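The Long Table at Kravets

A small-town card room has been giving its winter pot away for years. This time the players picked something none of them fully understands.

By Anselmo Cuervo

The first thing Nadiia Hnatiuk did when I came through the door was take my coat, and the second was to ask whether I played. I told her I played badly. "Good," she said, "we like those," and she steered me past the radiator to a chair with a cushion on it that I later learned was the most fought-over seat in the building.

Kravets is a card room over a shoe repair shop in Tukelau, up a flight of stairs that leans a little to the left, and it has been there long enough that the felt on the oldest table has been replaced more times than the roof. On most nights you can get a game of hold'em going by seven, and on Sundays there's a slow, friendly game of seven-card stud for the people who learned on it and see no reason to change. The coffee is strong. The sandwiches are brought from home, and it is considered poor manners to look too closely at somebody else's.

I had come for the Long Table, the charity tournament the room holds every winter. The name goes back to the first one, when they pushed all the tables together to make room for the food and somebody's aunt refused to let them be pulled apart again. The rules have stayed loose ever since. You buy in for whatever you can manage, up to a limit of 50 dollars, and everybody gets the same stack of chips no matter what they put in. You can buy back in 3 times, and most people do, some of them with a speed that makes you wonder whether they were trying to lose. The winner gets no money at all. The winner gets to hold the ladle.

I should explain the ladle. It's a big dented soup ladle with the names of past winners scratched into the handle, some of them neatly and some of them after midnight. It lives in a drawer behind the cashier's desk for most of the year and comes out for the tournament, when it's used to serve the soup first and awarded afterward, so whoever wins it usually has to wash it.

In past years the money has gone to the kinds of places you'd expect. There was a year for the library roof, and a year for the animal shelter out on the Mamley road, and one very emotional year for the school band, which came up the stairs with its tubas and played in thanks until the shoe repairman knocked on the ceiling with a broom. Choosing is done by a show of hands in the fall, and it rarely takes longer than a cup of coffee.

This time it took four meetings. Pylyp Kuzmenko, a retired bus mechanic who plays very few hands and wins a worrying share of them, stood up at the first one and proposed that the money go to a study grant at Traltden, the technical college across the river. The grant pays for students to spend a summer on research into machines that learn, and it had been running low.

"I said computers and they all groaned," he told me, peeling an orange onto a napkin with great care. "So I said, listen. For years you've been telling me the machines are going to ruin this game. You read that in the paper and you bring it to me like it's my fault. Fine! Then let's pay for some young people to find out what the things can do and what they can't. At least then we'll have somebody to ask."

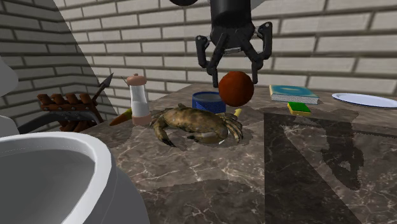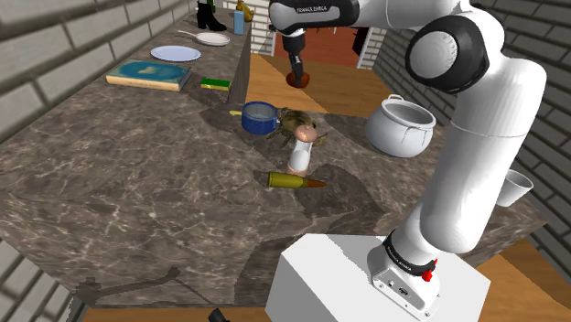 You have to know a bit about poker to see why this caused such a fuss. Players of a certain age remember when you learned by losing. You sat down with people who were better than you, they took your grocery money, and on the walk home you thought about what you'd done. Then came the programs that could work out the best play for nearly any hand, and a new kind of player who had spent the winter studying charts and could tell you, very politely, that your favorite move was a mistake. There are people at Kravets who have never forgiven them.

Zlata Karpenko is one of the chart people, though she is far too nice for anyone to hold it against her. She's twenty-six, she works days in a pharmacy, and she studies hands on the bus with her phone held close to her nose. She had expected to be on Pylyp's side from the start, and at the second meeting she surprised everybody by arguing against him.

"I just thought the band needed us more," she said to me, and then she laughed at herself a little. "And the programs kind of took something from me too, you know? I used to have hunches. I had really good ones. Now I get a hunch and I go and look it up, and half the time I'm sorry I did."

What brought her around was a visit. Solomiia Ostapchuk, who teaches at Traltden and looks after the grant, came to the third meeting with a bag of almond cookies and no slides, and sat and took questions for most of an evening. She was asked whether a computer can bluff. (It can bet with a poor hand at sensible times, she said, and whether you want to call that bluffing is up to you.) She was asked whether it enjoys winning. She was asked by an older gentleman near the window whether it could be taught to fix the drain in his kitchen, and she gave that one as much thought as the others. Then she stayed for the stud game and lost every chip she had, and I suspect that settled the matter more than any of her answers did.

The hands went up at the fourth meeting, and not all of them, but enough.

So there we were on 17th February, a wet and windy Wednesday, with steam on the windows and the coats piled so high on the rack that it had to be propped against the wall. I lasted longer than I'd feared and not as long as I'd hoped. My first stack went to a man with a pair of nines, which I had decided he couldn't possibly have. My second went the same way as the first, to the same man. After that I was fed soup and told kindly where I'd gone wrong by three different people, all of whom disagreed.

The play thinned out slowly, the way it does when nobody minds losing. By ten they were down to the last 9 players and had moved to the good table under the lamp, and the rest of us stood around behind with our bowls, trying not to make faces at the cards we could see. Nadiia dealt. She has a lovely, unhurried way of dealing, and she talks the whole time, about her sister's knees and the price of butter, and never once loses her place.

Zlata went out in fourth on a hand she had played perfectly, according to the charts. She looked it up on the spot to be sure. Then she put the phone in her bag and went to see if there was any cake.

It came down to Pylyp and the older gentleman with the kitchen drain, and they played for the better part of an hour, hardly speaking, passing the same chips back and forth like two men moving a pile of firewood. When it ended it was on a small pair and a shrug. The gentleman with the drain had won his first ladle, and there was a great deal of shouting, and somebody went to look for a nail to scratch his name with.

The total was counted at the cashier's desk and then counted again, with Solomiia looking on in her raincoat. It was 1,234 dollars, and Nadiia was so pleased with the number that she wrote it on the chalkboard under the house rules and wouldn't let anyone round it up. The check would go across the river before the end of the week, and the students would be chosen in April.

Pylyp walked me down the stairs, one hand on the rail. He wanted to know if I'd like to come back on a Sunday and try the stud game, and whether I had anywhere to be just now, as he still had half an orange in his pocket and the bus wasn't due for twenty minutes. We ate it in the doorway of the shoe shop, out of the rain.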